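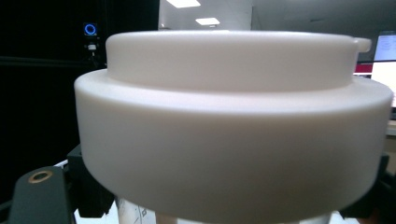
Who decides what time it is?

Ask a grown-up the time and they'll look at a phone and tell you, as if the phone had simply noticed. But the phone got its answer from somewhere, and long ago a bunch of people had to agree on what that answer should be. Getting people to agree on anything is slow work, as you'll know if you've ever tried to pick a pizza.

Start with noon. For most of history, noon was when the sun got to its highest point in the sky. Easy. The trouble is that the Earth is round and it spins, so the sun is highest in one town a little before it's highest in the next town to the west.

Picture two towns, Flilcombe and Flollville, with Flollville a good day's ride to the west. When the clock on the Flilcombe town hall says noon, the clock in Flollville says 4 minutes to. Both clocks are right. If you travelled by horse, you didn't care. You were late anyway, and so was the horse.

Then came trains.

A train needs a timetable, and a timetable needs everyone to mean the same thing by "noon". Imagine a train line with 49 stations, each keeping its own time and each quite proud of it. Passengers missed trains they had turned up early for. Worse, two trains going opposite ways on one track really do need to agree about when each of them will be there.

So the railways began using one time for a whole line, and towns were told to change their clocks to match. Plenty of people grumbled. Some towns kept two times going at once, one for the railway and one for everybody else. You could be early and late for the same thing.

In the end, countries carved the world into time zones. The Earth takes 24 hours to turn all the way around, so the basic plan was 24 slices, like an orange, each one hour different from its neighbour.

If you look at a map of the zones, though, it's a very messy orange. The lines wiggle around borders and islands, and it was governments that did the wiggling. Some places didn't like any of the whole hours on offer and chose a half. When it's noon in Sydney in July, it's 11:30 in Adelaide, and the extra 30 minutes is there because people wanted it there.

Then there's daylight saving, when clocks jump forward an hour in spring and back again in autumn. Not every place does it. Cows don't do it at all. They want milking when they want milking, whatever the kitchen clock says.

Try this: find a friend or a cousin who lives far to the east or west of you. Ask them what time their sun goes down, then check yours. If it's 10 at night where they are, maybe ask tomorrow.

Contact us | © Wonska Kids' Pages | Back to top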